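Sandwich Assembly at the Ivotham Kitchen – Photo Gallery

Nirnier operates the central kitchen at Ivotham, which supplies sandwiches and salads to offices, clinics and two college dining halls. On a full day the kitchen sends out 3000 portions. In September the company began introducing robotic arms to the assembly work, under an agreement with Vadel, the equipment supplier. The photographs on this page show the work at the level of the table, where buns, tomato, lettuce and cabbage are brought together.

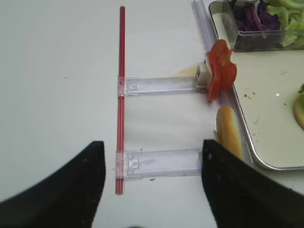 Assembly has long been the least popular post in the kitchen. Staff stood in one place for most of a shift, repeating the same reach and the same turn of the wrist, and requests to move to another post were frequent. Under the new arrangement, each assembly worker spends no more than three hours a day at the table. The remaining hours are given to slicing, portion checks, labeling and cleaning, and all staff in the section have been trained in each of these duties.

Training was arranged in small groups at the Orozco building, away from the production floor. Employees learned how to stop and restart an arm, how to lay out ingredients within its reach, and when to call a technician. No positions in the section were removed. Pay grades were reviewed before the change, and those who completed the technical part of the course moved up one grade.

Some matters remain open. Several employees have said that the section is quieter and that they miss working side by side. Others find the layout work demanding, as a leaf or a slice set down carelessly may have to be placed again by hand. The early shift, which starts at 5 a.m., has asked for a second trained person at every table – a request now under review.

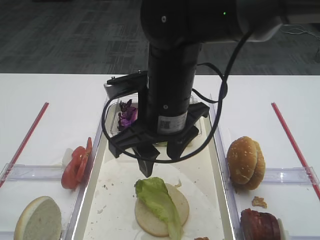 Robotic arm over the central tray, with lettuce on a bottom bun and shredded cabbage in its container.

Staff who wish to visit the section may apply through their supervisor. Visitors are asked to wear hair covers and to remain behind the marked line while an arm is in motion.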